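Brammont, 2026-07-14

We've been putting grippers through their paces at Brammont for months now, and I finally get to tell you which one we're going with! It's the Zillen two-finger, and it beat the Stulon by more than I would have guessed (I was a Stulon fan, I'll admit it).

The test was simple to explain and miserable to do: pick up a desktop processor by its edges, carry it over to the computer, lower it into the socket. We ran 900 tries on each gripper, same arm, same table, same fixture. You want enough squeeze that the chip doesn't tilt between the fingers, and not one bit more.
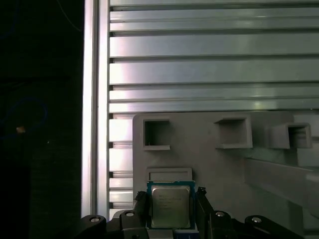

Zillen got 924 points on our scoring sheet, Stulon got 656. Most of that gap came from tilt. The Stulon grips harder than we wanted at its lowest setting, and its fingertips are wide enough to bump the socket bracket on the way down. Great gripper for memory sticks, by the way, and we're keeping it for those.

We used old office towers for all of this, laid flat with the side panel off, cables left in. I didn't want a nice clean demo board. People who refurbish computers have cables everywhere, and the arm has to find a way past them.

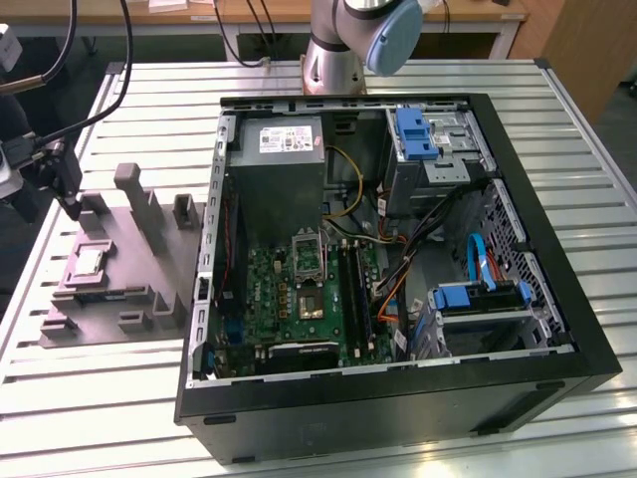
Cameras were the other half of the job. We tried the Ertürk controller with one camera and then with two, and the second view made setup so much easier that we won't go back. Changing over from one gripper to the other takes us 10 minutes now, calibration included, and I'm pretty proud of that one. 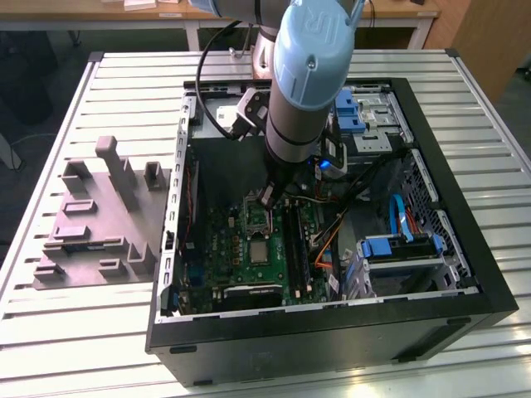
Ertürk would like it noted that the controller was running standard software throughout, and that the two-camera setup needs no extra license. Fair enough, and good to know!

The full test results come out in October, with the raw scores for both grippers. If you'd like to run the same test on your own bench, write to us and we'll send the fixture files.

Recent news
Brammont opens its test bench to visitors
Memory sticks, round one: Stulon fingertips compared
What we learned from a year with the Ertürk controller
Fixture files: how to request a set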